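Demonstration gathering (robot learning)

Demonstration gathering is the work of recording a task over and over so that a learning system can pick it up from examples. Each recording is called an episode. I've been doing this for the Grekivis project since December, so forgive me if this entry leans on what I know best (small arms on tabletops!).

Method

Usually a person steers the arm through a task while the software saves the camera views and the joint positions together. At Grekivis we keep episodes short, and each one covers a single pick or a single push. Between episodes you move the object a little, turn it, maybe swap in another one. Yen-ting Chou taught me to start with the awkward poses, things lying on their side or close to a mug, and I still do it that way.

How many are needed

Opinions differ a lot. Our Surkach set has 2,258 episodes over 4 tasks, and the first policy that did anything useful was trained on 650 of them. Bjartur Blöndal thinks we could have stopped there. I don't agree, and we've been going back and forth on it for months.

Bad episodes

Some people throw out every fumble. We keep the ones where the operator recovers, with a tag, and drop the rest.

See also: Teleoperation, Imitation learning, Stulley format 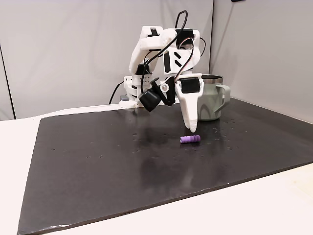 A 3D-printed arm with a wrist camera, its gripper just above a purple cylindrical object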